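Clendulwood House – clear-out and packing, progress report
December 23, 2022
To: Blažena Hrnčiar, Masri Fund
From: Ülle Jaunzems

Blažena, quick one before the break, sorry it's in bits. Full accounts come in February as agreed. 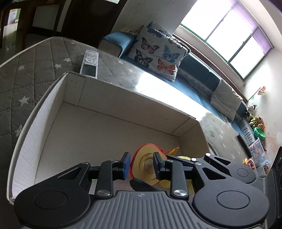

Where we are. Upstairs is close to done. Kitchen is half done. Downstairs hall and the back store not started, and I'd sooner say so now than have you find it in the accounts.

Upstairs

Sorting is finished in the bedrooms. Small loose stuff is going into open white cardboard boxes first, then gets checked against the list, then closed up. We work with the box up on a mattress where we can, saves bending. Slower than packing straight into big cartons but far fewer mix-ups. The first week we did it the other way and had to reopen nearly everything.

Mattresses: keeping the gray quilted one with the white stars, cover to be washed if it comes off. The rest to be decided with the house manager in the new year.

Phones. Cordless handset, white, with the gray display, still needs matching to a base. Please can whoever has the bases from the office drawer let me know. Until then handsets stay out of the boxes, they're too easy to lose under things. Same for remote controls and keys.

Small colored items

This was the category you asked about in your last note. Toys, play kitchen bits, odd plastic parts, anything yellow or orange or whatever that came out of the playroom and isn't obviously part of a set. The yellow strainer sort of thing with the orange rim and the fine mesh is a good case – is it kitchen, is it play, is it part of something else? We spent too long arguing over items like that. New rule from this month: if it takes more than a minute, it goes in the white box as "mixed small" and we move on. Families can pick through it at the handover day.

Loose orange and yellow pieces go in the same box as whatever they were found with. Don't split them up. I've had to say this more than once.

Kitchen

Top cupboards emptied and wiped. Lower ones still full. Pans to go to Molotitz, they have confirmed they want them, collection not booked. Crockery is wrapped except the big serving dishes, which need the heavier paper and we ran out. More is ordered from Pretora, who were late with the last delivery and haven't explained why. If they're late again I'd like your OK to buy locally, even if it costs a bit more.

Money

Spent so far: 1,276, all of it on boxes, paper, tape, labels and the van. Nothing on wages out of your grant, as per the agreement. Receipts are scanned exept for the second van trip, where the driver is sending a copy. I would like to move 50 from the labels line to the paper line. Labels came in cheaper than planned and paper is what we're short of. Let me know if that needs a form.

Problems

Box strength. The white ones are fine for light things but the sides give a little when you lean on them and the top edges crease. No books in them, no crockery. Two people ignored this and we lost a jug.

Heating was off upstairs for part of the month. Work got done but in short sessions, and the bathroom cabinet is behind becuase of it.

Labeling. Handwriting is a problem, mine included. Capital letters only from now on, room first and then contents.

Next

– finish lower kitchen cupboards
– book the Molotitz collection
– start on the hall, coats and shoes first
– find the phone bases
– go through "mixed small" once with the playroom staff, then close it up
– back store, if there's time, otherwise it slips to February

What I need from you

Two things. A yes or no on moving the 50, and a decision on whether the soft furnishings count as part of this grant or the next one. I've read the agreement again and it could go either way. Cushions and covers are piling up and I don't want to pay to store things you'd planned to fund separately.

I'm reading email over the break but not every day. Call if it's urgent.

Ülle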